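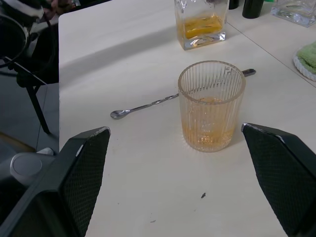

So I've been trying to fix my sleep. I used to be one of those people who could nod off on a bus, and then sometime in the spring I started waking up at 2 a.m. like somebody had rung a bell. Wide awake, heart going, composing emails in my head!

My first idea was to buy stuff (of course it was). I got blackout curtains, which are great, and a pillow shaped like a kidney bean, which now belongs to the cat. Then I moved the clock out of the bedroom, and that helped more than both of them put together. If I don't know it's 2, I can't start doing the math on how many hours are left. 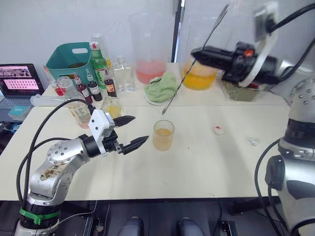

The other thing was coffee. I was having 5 cups a day and the last one was after dinner, so, well, yeah. I'm down to 2 now, both before noon. The first Monday was horrible - headache, snapping at everyone, the works - but by the weekend I was sleeping until it got light.

I wrote a bit about this last month and got more mail than I expected, mostly from people who are also up in the middle of the night. 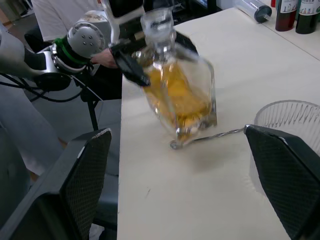
Teodor Wieczorek wrote that he gets out of bed after twenty minutes and folds laundry in the dark, and that he's usually yawning before he gets to the socks. I tried it on Thursday and got as far as the towels.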